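Folding things with a collar that won't lie flat??

wiltham_elif
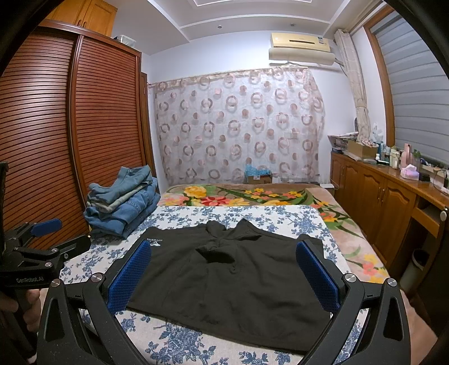 So I've been at the bedroom pile since 4 and the jeans are fine, jeans I can do in my sleep. It's the dark top with the stand-up collar that's beating me. I fold it in half, the collar bunches up, and by the time it's in the wardrobe there's a big crease right under the neck. Anybody got a method? I've got the flowery cloth down on top of the blanket so I don't pick up fluff, if that matters.

parveen712
Face down, always! Smooth the collar up first, then sides in, then bottom hem up to the shoulders. And pull the hem straight before you start or the whole thing comes out crooked.

rbatista
Disagree, sorry. Face down is how you squash the collar. I lay mine face up, and I roll them. Been rolling since last November and I'm never going back.

parveen712
Rolling is for suitcases. In a stack they just fall over (ask me how I know).

rbatista
So don't stack them, stand them in a drawer.

wiltham_elif
No spare drawer, it all goes on a shelf :( Tried Parveen's way 2 times just now and the second one was better. The logo ends up on the inside though, does yours?

saimi_m
Just hang it? Anything with a collar gets a hanger in my house. And put the denim at the bottom of the pile, heavy stuff on top of a soft top is asking for creases.

parveen712
Logo inside is fine, who's looking in your wardrobe lol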